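Notes on collecting demonstrations, part two

Posted April 16, 2018

The first part covered how the recording software stores a session. Since then we have been gathering examples in bulk, and several of the habits I described there have changed. I am writing down the current ones before they change again.

The task family is desktop computer disassembly and reassembly. Each example is one short attempt by an operator driving the arm by hand through the controller, logged from start to finish: joint positions, gripper opening, the wrist sensor and the fixed view of the bench. The learning system sees nothing else. It gets no part list and no drawing of the case. If an operator knows something that does not show up in those streams, the model cannot learn it, and the operator will look far more skilled on paper than the policy ever will.

Ye-rin Sung found the clearest case of this in our early data. Operators were looking past the monitor and leaning over to see the part directly, then placing it with a confidence that nothing in the recorded views could justify. Policies trained on those sessions went to the right area and then dithered. We now ask operators to work from the recorded views only. Sessions take longer and the operators dislike it. The dithering has dropped.

The total stands at 1,762 recorded attempts, of which 862 have been through review and accepted. Most of the difference is backlog. Sofia Barros and Fedir Lysenko do the reviewing, and they are slower than the recording by design, as each attempt is watched in full at normal speed. I tried double speed on one batch and missed two slips that Fedir caught on a second pass.

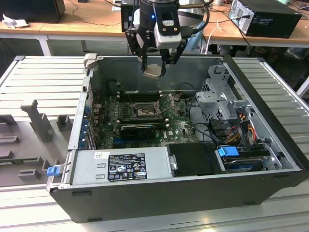
Small flat parts are the worst category. A memory stick or a drive offers the fingers two broad parallel faces and a fair amount of edge. A thin metal piece gives them very little, and a change in grip angle of a few degrees decides whether it goes in straight or swings as it comes down. The fingers also hide a good deal of it from the wrist sensor at the moment when its position matters most. For these parts we record the approach as a separate stage, with a label at the point where the operator considers the part lined up. The label is subjective. Two operators given the same attempt will put it in different places, so we store both and train on the earlier one.

Lying the tower on its side with the panel off is now the standard starting position. Upright cases gave us too many attempts in which the arm was fighting its own reach limits, and that taught the model more about our mounting height than about computers. The cost is that the accepted set says nothing about upright cases, and I would not expect the policy to cope with one.

Variation is added between sessions and left alone within them. We shift the case along the bench, turn it slightly, move the loose cables and change the lighting. Consuelo Peñalver wrote a small script, called Zusard for reasons she has declined to share, which prints the changes to make before each session. Before that we chose them ourselves, and the plots showed that people asked to put a case down anywhere put it in the same place nearly every time.

We leave the background as it is. I argued for a screen behind the bench and lost. Sarita Grewal's view was that the desks and other equipment change from week to week anyway, and that a policy which needs a blank wall is of no use in a real repair shop. A comparison on a held-out set in June should settle it. My guess is that she is right for the fixed view and that it will make no difference to the wrist one.

Failed attempts are kept. A drop followed by a clean recovery goes into the training set with the drop included, provided the operator did not stop to think in the middle. Long pauses are trimmed, because the model copies them faithfully and will hover over a case until the timeout. Attempts with no recovery go into a separate folder, used for training the success classifier.

Still open is the question of grip force. The log holds the commanded opening only, so a firm hold and a bare touch can look identical. Fedir has motor current readings coming off the gripper on his test branch, sampled at a different rate from everything else. Aligning the two is the next job, and older sessions will have to go without.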